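The retired Navy helicopter mechanic asked that his name be left out. He is 70, lives outside Traloncombe, and spent 18 years keeping rescue aircraft flying before he took a civilian job at the Stockdale repair depot. We talked by phone on Tuesday, June 9, 2020.

He enlisted the week after high school. "My father wanted me in the feed store," he said. "The recruiter's office was across the street."

His first ship had two helicopters and one good set of torque wrenches. The crews signed for each tool and signed it back in. One June night a half-inch socket came up missing and both aircraft stayed on deck until morning.

"We found it in a coverall pocket," he said. "The kid was asleep. He'd been up 44 hours, so I didn't yell at him much."

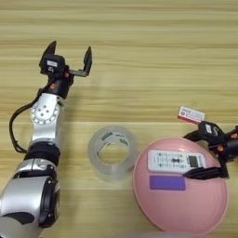
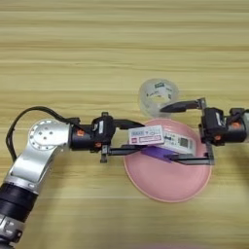
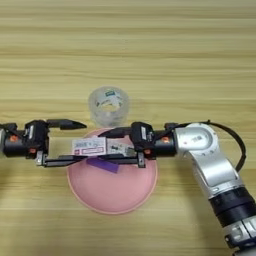 He does not talk much about the rescues. He rode along on a few, when a crew was short, and remembers the noise and the smell of fuel more than the people they picked up. "The pilots got the medals and they earned them," he said. "I would have liked to see a few go to the hangar."

At Stockdale he rebuilt gearboxes and trained new hires, many of them veterans. The paperwork bothered him – he says a job that took a morning needed a full day of forms.

He still has his first logbook, with a coffee ring on the cover. The last entry is a tail rotor inspection, signed off at the end of a 100-hour check. He read it to me over the phone, part numbers included.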